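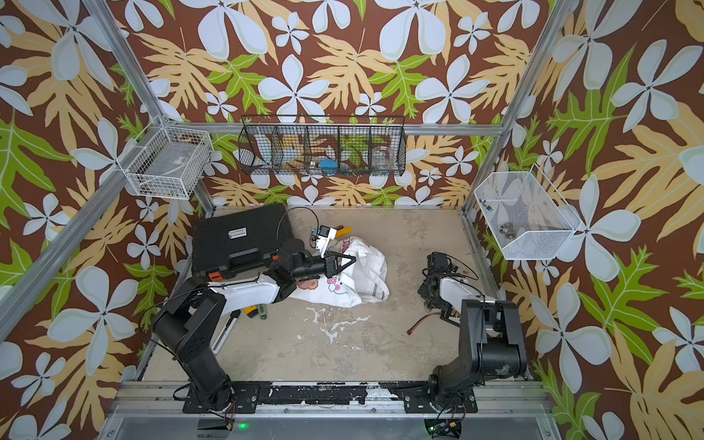

International Relations 628: Diplomacy and Consular Practice
Unit 4 handout: Consular access and protection of nationals detained abroad

Purpose of the unit

This handout accompanies the two lectures on consular access. It sets out the legal framework, the usual sequence of steps taken by a sending state, and the practical problems that arise when the two governments concerned are on poor terms. Students should read it before the April seminar and bring a copy, as the case exercise at the end will be discussed in groups.

The terms "sending state" and "receiving state" are used throughout in their ordinary sense. The sending state is the country whose national has been detained. The receiving state is the country holding that person.

1. Legal framework

The principal source is the Vienna Convention on Consular Relations of 1963. Article 5 lists consular functions, among them protecting the interests of nationals and helping and assisting them. Article 36 deals with communication and contact, and is the provision on which most disputes turn.

Article 36 creates three related duties. Consular officers must be free to communicate with their nationals and to have access to them. If the detained person so requests, the receiving state must inform the consular post without delay. The authorities must also tell the detained person of these rights without delay. Officers have the right to visit a national in prison, to converse and correspond with that person, and to arrange for legal representation. They must refrain from acting on behalf of a national who expressly opposes it.

Paragraph 2 of the article provides that these rights are exercised in conformity with the laws of the receiving state, with the condition that those laws must enable full effect to be given to the purposes for which the rights are intended. Students often overlook the second half of this sentence in written work.

Many states have also concluded bilateral consular agreements. These may set a fixed time limit for notification or require notification whether or not the detained person asks for it. Always check for a bilateral agreement before relying on the Convention alone.

2. What "without delay" means

The Convention does not define the phrase. In the Avena judgment of 2004, the International Court of Justice held that it does not necessarily mean immediately upon arrest. The duty to inform the person arises once the authorities realize that he or she is a foreign national, or once there are grounds to think so.

The LaGrand judgment of 2001 should be read alongside Avena. There the Court found that Article 36 creates individual rights as well as rights of the sending state. The remedy indicated in both cases was review and reconsideration of the conviction and sentence — a remedy whose effect depends heavily on domestic courts.

3. The usual sequence of steps

Practice differs from one ministry to another, but the following order is common.

Confirm identity and nationality. A passport copy is preferred. Where none exists, civil registry records may be used.

Request access in writing. The request normally takes the form of a note verbale addressed to the foreign ministry of the receiving state. A telephone call to the place of detention may be made at the same time but does not replace the note.

Conduct the first visit. The officer records the person's state of health, conditions of detention, access to a lawyer, and wishes regarding contact with family and the press. Any complaint of ill-treatment is recorded in the person's own words where possible.

Follow up. Further visits are scheduled, and concerns raised on the first visit are put to the authorities in writing.

Escalate where necessary. Options include summoning the ambassador of the receiving state, a call between ministers, and a request that a third state use its good offices.
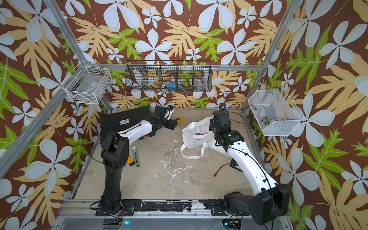
Figure 1. Work area with two robot arms.

4. Third states and medical access

A sending state that is refused access may ask a third state or an international organization to help. Such requests are often humanitarian in form. They may seek an independent medical examination, delivery of medicine, or a visit by a neutral observer. A humanitarian request can be granted without conceding any legal point, and this makes it easier for the receiving state to agree.

Two cautions apply. First, the third state has no right of access under Article 36, unless it has been entrusted with consular protection under Article 8 or Article 27 of the Convention. Its doctors or officials enter with the consent of the receiving state and on the conditions that state sets. Second, the consent of the detained person to any examination must be sought separately. The wishes of the family or of the sending government do not replace it.

5. Dual nationals

The Convention is silent on dual nationality. Many states refuse consular access where the detained person also holds their own nationality. The sending state may still make representations, but it will usually do so as a matter of courtesy or of human rights law. Seminar groups should be ready to explain which basis they rely on.

6. Case exercise

The republic of Tenulitz has detained a journalist who is a national of Menitz. The two states have withdrawn their ambassadors, but consular relations continue. Menitz sent a note verbale on the day it learned of the arrest and has had no reply. The journalist has begun to refuse food. Gallardo, which has good relations with both governments, has offered to send a medical team. Tenulitz claims that the journalist acquired its nationality by descent, and has stated that the matter is internal.

Each group will act as the consular department of Menitz. Prepare the following:

A note verbale of one page, citing the relevant provisions.
A short brief to the minister on the offer from Gallardo, with a recommendation.
A list of points for a visiting officer to cover, should access be granted for a single visit.

Groups have 90 minutes in class. Press lines are not required — leave publicity to the brief, where its risks for the detained person should be considered.

7. Submission and reading

Written work is due on 29/05/2025 and should be left in Room 24, Alteo Building. Late work requires the written approval of the department office.

Required reading: Vienna Convention on Consular Relations, Articles 5, 8, 27 and 36; the LaGrand and Avena judgments, operative paragraphs and the sections on Article 36. The Convention text is included in the course reader.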